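Speaker notes: "Where Do the Clothes Go?" An evening talk on kids' bedrooms, Toststead community hall, April

Opening (take your time, let people find a chair)

Thank everyone for coming out at 7:00 after a full day, and thank the folks at Gistance for the loan of the hall and the coffee urn. Say hello to the back row especially, they always sit back there with their coats on and they always ask the best questions.

Tell the story of the chair. Every bedroom I have ever been asked to help with has had the chair, the one with the clothes on it that are too clean for the wash and too worn for the drawer. Mine had 14 sweaters on it one winter. Pause here, somebody will laugh and look at the person next to them.

Why I start with the bed

People expect me to begin with the closet. I like the bed, and I'll go on about it if you let me! It's the biggest flat surface in the room, it's at a decent height for your back, and you have to clear it before you can go to sleep. Ask for a show of hands: who makes the bed before sorting? Who throws it all on the floor first? (Be nice about the floor people. I was one for years.)

Mention that the quilt goes on flat before a single shirt comes out. Kids will do this part gladly if it's a quilt they picked themselves.

Small piles, short sessions

Go over the Dultine baskets, hold up the small one. Say that a family with 200 pieces of clothing in one room doesn't need to see all 200 on the same afternoon. One drawer, then a snack. Sweatshirts get laid out flat with the sleeves where you can reach them, and dark things go off to one side so you can tell the navy from the black when the light's good.

Slide: laying out on the quilt 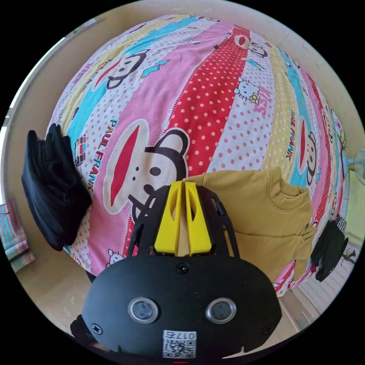
Let them enjoy the monkeys for a minute, somebody's kid will have had the same Paul Frank print. Then point to the mustard sweatshirt, laid out flat and ready for its first fold, and the black garment over on the left, folded already. Two things on a bed is a fine place to begin. Say that twice.

Folding along together

Hand out the practice shirts from the Ó Ceallaigh box. Sleeves in, sides in, then up from the hem. Go slower than feels natural. The left-handed people may want to start from the other side, and that works fine.

Questions, and don't forget

Leave plenty of room for socks, it's always socks. Sign-up sheet is by the door. Collect the practice shirts before the cookies come out, we lost two last time.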